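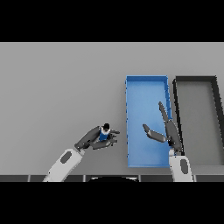 Haf Jarman asked why the budget sheet has to be finished before anyone talks to a vendor, when the vendor will send a price list for free. The answer is that a price list covers the robot and very little else. A two-arm station has hands, trays, a table, power, software seats, spare parts and somebody's time, and most of those lines are missing from a first quote. Fill in the sheet first, then ask for prices against it.

Section 4. Planning and budgeting for a two-arm station

This section applies to the Koskela two-arm station in all configurations. Read it before you place an order. Installation starts in Section 5.

4.1 Before you start

You will need:

A written description of the task, one page or less
A sample of every item the station will handle
The floor plan of the room, with outlets and door widths marked
The name of the person who can approve the purchase
A copy of the budget sheet (Appendix B)

Note: If the task is still undecided, stop at step 3 in 4.2. You can plan the simulation work without choosing hardware, but you can't budget for hands.

4.2 Define the task

1. Write the task as a single movement from start to finish. "Pick up a small bottle with the left hand and place it in the blue tray" is a good entry. "General handling" is not.

2. List each item by size, weight and surface. Slick or soft items go on a separate line.

3. Build the task in simulation. Use the tray sizes and table size you intend to buy. A simulated station with two white arms, dark gray multi-fingered hands and two trays side by side on a gray table is enough for most tabletop jobs.

4. Check reach for both arms. Look closely at the places where one hand has to work over the near corner of a tray. If the wrist or the base of the hand sits over the tray wall, write down the clearance you have.

5. Check whether the second arm has work to do. Run the task once with one arm and once with two. If the second arm only waits, price a single-arm station as well and put both on the sheet.

6. Save the simulation file with the budget sheet. Whoever installs the station will want it.

Caution: Reach in simulation does not include cables or hose. Leave extra room behind each arm when you choose the table.

4.3 Choose the hands

Hands are the line most likely to change after the first quote. Multi-fingered hands cost more than two-finger grippers, need more spare parts, and take longer to set up. They are worth having when items vary in shape or have to be turned before they are set down.

1. Go through the item list from 4.2 and mark every item a two-finger gripper could handle.

2. If all items are marked, budget for grippers.

3. If some items are not marked, budget for one multi-fingered hand and decide whether the other arm needs the same. Mixed pairs are supported.

4. Add one spare set of fingertips for each hand. Fingertips are wear parts and are not covered by the warranty.

Note: The two hands on a station are left and right versions. A spare left hand will not fit the right arm. Kobina Quansah's team at Irton ordered two lefts and waited until September for the exchange, with the station bolted down and half of it idle.

4.4 Plan the table and trays

1. Choose trays before you choose the table. Trays should sit within reach of the arm that will use them most, with a gap between neighbors so that fingers can pass along the outside of the wall.

2. Use different colors for trays that serve different purposes. People setting up the task will find it easier to follow, and so will a camera system that sorts by color.

3. Keep a clear area of table beside the trays. The arms need a place to hold or set down an item without crossing a tray.

4. Order at least one spare tray of each type.

Caution: Do not substitute a tray of a different wall height after the task has been set up. Every approach path over that tray will have to be checked again.

Clikitz trays and Grukness trays both fit the standard table clamps. The clamps are sold separately and do not appear on the tray quote.

4.5 Fill in the budget sheet

Enter an amount or a zero on every line. A blank line is treated as unfinished and the sheet will come back to you.

Line 1: Arms, with mounts
Line 2: Hands or grippers, left and right listed separately
Line 3: Table, trays and clamps
Line 4: Controller and emergency stops
Line 5: Electrical work in the room
Line 6: Software seats, first year and second year
Line 7: Spare parts
Line 8: Freight and unloading
Line 9: Training
Line 10: Staff hours for setup

For line 10, plan on around 300 hours for a first station. This covers simulation, installation, task setup and the first supervised runs. A second station doing the same job takes less, but enter the full amount unless the same people will do the work.

Note: Freight is quoted to the door. If the room is upstairs or has a narrow doorway, get a separate price for moving the crates - the table ships assembled.

4.6 Request quotes

1. Send the completed sheet, without your own amounts, to each vendor.

2. Ask for prices in the same line order. Return any quote that combines lines 1 and 2.

3. Ask for lead times on hands and arms separately. Do not schedule electrical work until you have both.

4. Ask how long the quote is good for and write the answer at the top of the sheet.

5. Send the sheet and the quotes to your approver together. For orders placed through the Irton office, the contact is Shakuntala Tomar, and the form number is 594.

Keep the simulation file open for changes until the hands are confirmed. If the hand model changes, repeat steps 4 and 5 of 4.2 before signing.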